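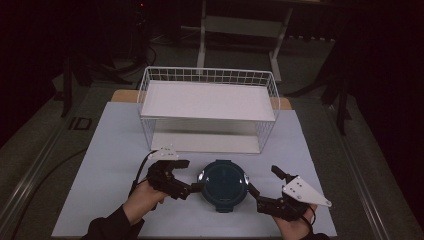
5.2 Where the Lid Task Went Wrong

Of all the tasks we set ourselves at Gristilcombe, the lid task was the one we expected to write the least about, and it has ended up with a section of its own. The demonstrator holds one gripper in each hand, opens the two side clips on a round lidded container, and then moves the container to the shelf in the wire basket. People picked it up within minutes and seemed to enjoy it. We recorded 600 demonstrations through September and trained the Lekota policy on all of them, feeling rather pleased with how smooth they looked.

On the robot, the policy failed in 3 of every 4 trials, and nearly 100 of those failures were the same one. The left jaw came in toward its clip, stopped a little short, and closed on air. The right side usually did fine. The arms then carried on as though both clips were open and lifted by the lid, which stayed fastened on one side, so the whole container tipped and swung. Twice it struck the basket hard enough that we pressed the stop button, and after the second time we lowered the force limit for everything that followed.

We spent a long while blaming the clips, which are small and shiny, and we are a little embarrassed about how long. Mudassar Afridi finally went back through the recordings with the marker tracks plotted beside them, and found that the left gripper's marker plate had shifted on its mount partway through collection. The shift was tiny, far too small to notice in the hand, but it was enough to put the recorded jaw position ahead of the real one. Our calibration check in Plustinach compared each plate only with its own earlier readings - it never compared the two grippers with each other - and so the drift passed every morning.

Figure 4. Bimanual demonstration of the lid task with two hand-held grippers.

We now touch the jaw tips together before each session and discard the session if the two tracks disagree.

Contact the Luvix group | Copyright Luvix | Back to top

12 shares | 3 comments

Related items
Marker plates and how we mount them
Force limits for two-arm lifting
Plustinach calibration notes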